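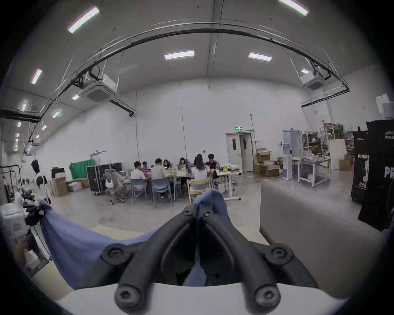

Chapter 4
Planning and Paying for Equipment

What this chapter covers

By the end of this chapter you should be able to:
write a one-page statement of need before asking for any quotes
separate the purchase price of a piece of equipment from the cost of owning it
decide when a hand-held gripper will do the job and when a full arm is needed
set out a first-year budget that a finance officer can follow
plan floor space, power and people at the same time as the purchase

Key terms: capital cost, running cost, consumables, duty cycle, lead time, hand-held gripper, end effector, commissioning.

4.1 Starting with the work

Most equipment budgets go wrong before a price is written down. A team sees a machine at a trade show, likes it, and works backwards to a use for it. The quote is approved, the crate arrives, and only then does someone ask what it will be picking up.

The better order is to start with the work. Write down the items to be handled, how often, by whom and in what room. Cloth is a useful test. A rigid box has the same shape each time you reach for it. A towel or a shirt doesn't, and a gripper has to pinch a fold of it without losing hold or dragging the rest along. If soft goods are part of your work, say so on the first page of your statement of need, in those words. Suppliers quote for boxes unless told otherwise.

A statement of need has four headings: the task, the items, the place, and the result you'd accept. It should fit on one page. Leave brand names out of it at this stage.

4.2 Case: the Nistidero trial

Nistidero is a small firm that handles returned clothing and linen for online shops. In June its operations manager, Sohail Siddiqui, was asked to plan for automating the folding bench. His first draft was a request for two robot arms from a supplier called Morelli. It had no list of items, no floor plan and one line for "setup and other".

The finance officer sent it back. Siddiqui's second draft was dated 8th July and asked for something much smaller: hand-held grippers, to be used by people already on staff, so that the firm could record how folding was done before paying for anything that folded by itself. The grippers came from Cusoreck at $1,380 each. The firm bought 2.

Neither draft was foolish. The arms may still be bought. What changed was the order of spending, and with it the amount of money at risk if the task proved harder than it looked. Recordings made with a hand-held tool can also be shown to an arm supplier, who then has something firmer to quote on than a written description.

4.3 Purchase price and cost of ownership

The purchase price is the figure on the quote. The cost of ownership is everything you pay from the day the order is placed until the day the equipment leaves the building. For small handling equipment, the parts most often missed are:

Freight and customs. Ask whether the quote is delivered or ex-works.
Mounts, bolts and spare fingers. Fingers wear, and mounts crack when dropped. Price a spare set with the first order.
Storage for recordings. Video fills drives quickly.
Test items. A set of cloths, garments and boxes that belongs to the project and isn't borrowed from stock.
Staff time. Hours spent with the equipment are hours away from other work, and should be charged to the project.

Siddiqui put $2,000 in his budget for spares, storage and test items combined. He listed staff time on its own line at 58 hours, costed at the normal hourly rate. Keeping labour apart from goods let the finance officer see that the larger risk in the plan was time.

4.4 Space

A floor plan belongs in the budget file. It needn't be drawn by an architect, but it should show doors, exits, power outlets, benches and anything on wheels. Many trials share a large room with other work. People sit at tables with their laptops, stock is stacked along the walls, and a sofa or a clothing rack is doing double duty as a test surface. That can work well for hand-held tools, which need little more than a clear patch of floor and a place to put things down.

A full arm is another matter. It needs a fixed base, a guarded area and a clear path to the exits. If you plan to move from one to the other, mark the future area on the plan now and keep storage out of it. Clearing shelves and cartons later costs money, and it's rarely in anyone's budget.

Check lighting and air conditioning as well. Cameras on handling equipment are affected by changes in light, so a room with even ceiling lighting is easier to plan for than one with a bank of windows facing west.

4.5 Lead time and order of purchase

Lead time is the gap between order and delivery. Quotes often give it in working days from receipt of deposit, so a slow approval pushes the whole date back. Put each item in a table with its lead time beside it and order the longest first. Ernard, a shelving supplier used by Nistidero, had the longest lead time of any firm on the project, well ahead of the gripper maker. The grippers could have sat in their cartons waiting for somewhere to be stored.

Commissioning is the period between delivery and useful work. Allow for it even with simple tools. Staff need to learn the grip, the charging routine and where the files go.

Before you read on

Choose a handling task at your own workplace or school that involves at least one soft item. Write a statement of need for it using the four headings in 4.1, then list every cost you can think of under purchase or ownership. Keep the page. You'll use it in Section 4.6, where the list is turned into a first-year budget.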